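Two-arm cell, tray and bin setup

Tavion Castellanos looks after the sorting cell at our Woslow shop. He set it up for motor boards and their wire leads, and he checks the bin positions each November. The tray goes in the middle with clean paper on the bottom.

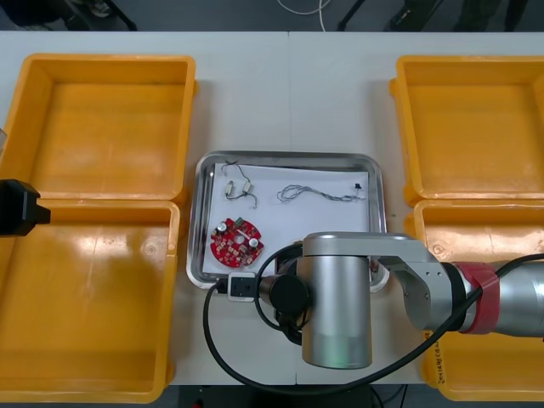 Board and wires on the paper, bins empty.
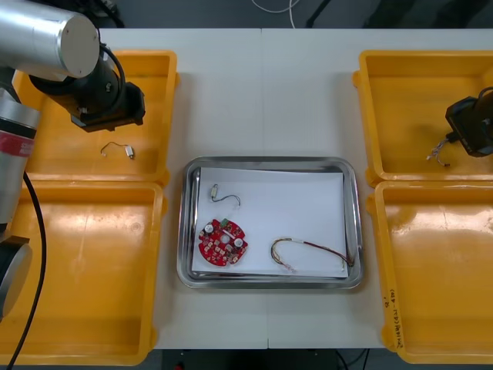 Short lead in the upper-left bin.
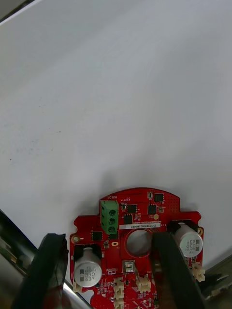 Fingers on both edges of the board.
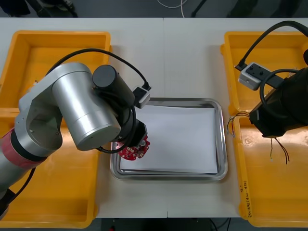

Board over the tray, wires at the right arm.

Finger pads are replaced at 3000 picks. Cable ties get a look at the same time. The spare pads are in drawer 101, under the Plillesberg manuals.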